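Florholm Launderette and Drying Room: Monthly Walk-Round, April
Checklist filled in by Sayaka Honda, with comments for whoever opens up on Monday 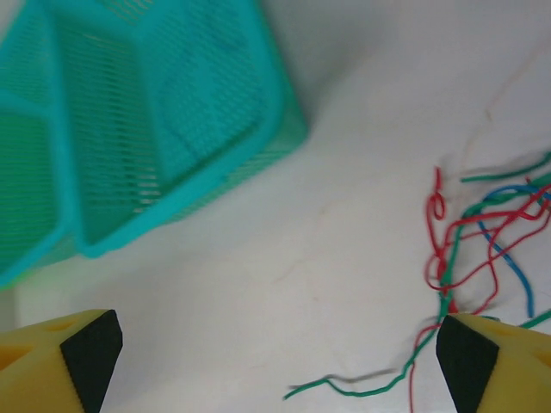 I started at the front door at half past seven, before the first customers, which I would recommend to anyone taking this over from me as you can hear the machines properly and you are not forever stepping round people's bags. Please read the comments as well as the ticks. I know they go on a bit!

1. Entrance and floor
Door closes by itself: OK
Mat lies flat: NO
Comment: The back corner has curled up again. I've turned it round so the curl is against the wall, but that will only do for a week or two and we really ought to have a new one.

2. Washers
Door seals wiped and checked: OK
Hoses, no drips: OK, except number 5
Comment: Number 5 had a bead of water at the cold tap. I gave the nut a quarter turn and dried it off with a tissue, and when I went back after my tea it was still dry. Would you kindly feel round it again on Monday? The one next to it is a bit noisy on the spin but it always has been, bless it.

3. Dryers
Lint screens cleared: OK
Outside vent flap moves freely: NO
Comment: This is the one that matters most to me. The flap is sticking half open and there's fluff packed behind it further than I could reach with the long brush. I have rung Brikis and asked them to come and do the whole duct, and I've put the end dryer out of use until they have been. Please don't take the sign down, however nicely people ask.

4. Electrics
Sockets and plugs, no marks or cracks: OK
Cut-off button tested: OK
Comment: The button works a treat. The label beside it has faded so much that you would have to know it was there, so I have written a new one in thick pen for now.

5. Fire and first aid
Extinguisher gauge in the green: OK
Back exit clear: OK after moving two boxes
First aid box full: NO
Comment: We are down to one large plaster and no eye wash. Kubo have both, and I'll pick them up on my way in. The boxes were the new powder from Cetico, a lovely delivery but left in quite the wrong spot.

6. Folding area
Surfaces clean, no sharp edges: OK
Shelf brackets tight: OK
Comment: One bracket took a good half turn, so do keep an eye on it.

7. Meter
Reading: 4000 on the nose, which pleased me more than it should have
Comment: Last month's sheet is in the blue folder if anybody wants to compare.

Still to do: mat, duct, plasters and eye wash, proper label for the cut-off button.

Signed: S. Honda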